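Chapter 2
Maps, Borders and Political Symbols

Draft text, F. Deschamps, rev. 23 Dec 2021

Start with a quarrel. Two countries, Rikira and Odik, one shared river, one old map hung in a party office. The map shows Rikira as it was 80 years ago, with most of Odik inside it. A photo gets posted in June. By evening Odik's foreign ministry has sent a note of protest. Rikira says it's only decoration. Who is right? Hard to say, and thats the point of the chapter.

Key terms: irredentism, revision, protest note, domestic audience. Learn these first.

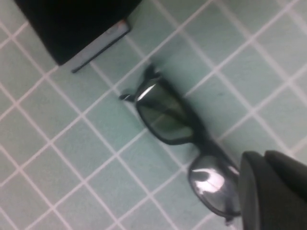 2.1 Who is the map for?

Leaders talk to two crowds at once. Voters at home, governments abroad. A symbol that pleases the first can alarm the second. In the Rikira case the party had 28 local branches in border districts, and 3,360 members there. Small numbers, but loud ones. The office map spoke to them. Odik's voters saw it too, of course.

Note the timing. Elections were close on both sides of the river. Neither goverment could afford to look soft, so the note was short and the reply was shorter. 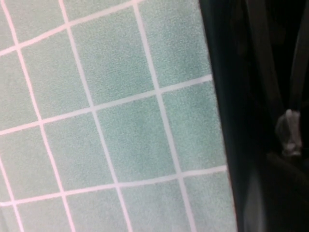
Then the Sorkorell Treaty came up, as it always does. It fixed the border and both sides signed. Odik quoted Article 2. Rikira said a treaty covers land, not wall hangings. Legally, a fair argument. Politically, a poor one, and trade talks stalled for the rest of the summer.

Before reading on, write down what you would have advised each foreign minister to do. One paragraph each. Keep it, we come back to it in 2.4.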